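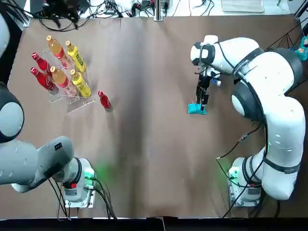
Week 5: Racks, Bins and the Stuff We Store Lying Down

Okay, so last week we did shelves, and a bunch of you asked why I skipped bottles. I skipped them so I could give them a whole handout! Bottles are awkward. Stand them up and they tip, and they hide whatever is behind them. Lay them down loose and they roll. A clear acrylic rack like the one with the six plastic bottles gets around both problems, with the bottles lying in two rows, and I like it for small pantries because you can see through the thing. Set one at an angle on the table before you decide where it lives (I always do this) and walk past it a few times. You'll find out pretty fast which way you want to reach in.

Cover your table first. I use brown paper off the roll, creases and all, and I write on it as I go: shelf depth, door clearance, whatever I'm about to forget. Keep a soft cloth or a sponge handy too. Acrylic picks up fingerprints like you wouldn't believe, and a rough towel will scratch it.

Measuring, which is where most of last term's projects went sideways:

Measure the shelf at the back as well as the front. The Teixeira pantry we use for the case study is 86 cm wide at the front and narrower at the back, and I only caught it after I'd drawn the whole layout. Ugh.
Measure your fattest bottle, cap on.
Leave a hand's width above the top row so you can lift a bottle out.

For the assignment, pick one shelf at home and plan it around bottles you already own. Don't buy anything yet, please! Sketch it from the front and from above, then add a short paragraph on what you'd move and where it would go. The Drosetti reading helps with the sketches, but skip the part on wine cellars (it's lovely, we just don't have time). Sketches go in the tray outside room 629 before we start on drawers.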